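Concrete floor in a rental, is it supposed to feel like this?
Forum: Flooring and Finishes

gravelpit_annie
Posted Mar 1, 2022
We moved in this December and the whole ground floor is polished concrete. Looks great. Feels like standing on a frozen lake in socks. The landlord says we can put down anything that isn't glued. I've been looking at the Trisness cork tiles and at a plain big rug from Ploso. Three adults, one old dog, no budget to speak of. What would you do?

mortarboard77
Rug. Next question.

OK, longer answer. Click-together cork on a slab you don't own is a lot of money to leave behind for a stranger. A rug goes in the truck with you.

tidewater_lou
Disagree with mortarboard77, as is tradition. A rug warms up the part of the room the rug is on. The dog will pick the other part. I did cork in Vornholm, in a ground floor unit with the charm of a bus depot, and it was the best money I spent there. It came up in an afternoon when I left.

mortarboard77
"An afternoon." I helped somebody pull up cork once. It was an afternoon the way the opera is an evening.

pennywhistle
Is it sealed? Ours is pale gray and polished too, and we've had it 3 years without putting anything over it. You get used to it, or your feet die and stop reporting. Color's the same as ours here:

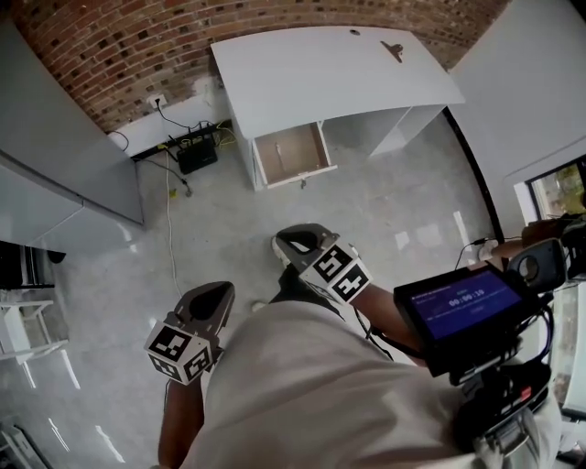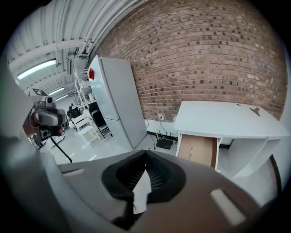
Anyway, drip some water on it in a corner. If it beads, it's sealed and you can put down whatever you like. If it goes dark and soaks in, get that sorted before anything with a rubber backing goes near it. Ask me about the mat-shaped stain by our back door. Or don't.

gravelpit_annie
It beads! I have never been so proud of a puddle. So the sealer is fine and my feet are the problem.

Brandão do a wool felt pad that goes under a rug. Anyone tried it, or is it just a second rug you pay for and never get to see?

tidewater_lou
It's a second rug you never get to see, and it's the one doing all the work. Get it. I still say cork.

mortarboard77
Felt pad, yes. Cut it 2 inches short on every side or the edge pokes out and you'll trip over it carrying soup.

slabhappy
Slippers. $20. I'll see myself out.

pennywhistle
slabhappy is correct, and I resent it.

gravelpit_annie
Ordered the Ploso rug and the felt pad. Slippers too, for the humans. The dog gets an old bath mat until the rug shows up, and yes, I checked the backing first.

tidewater_lou
I'll be here when you come around to cork.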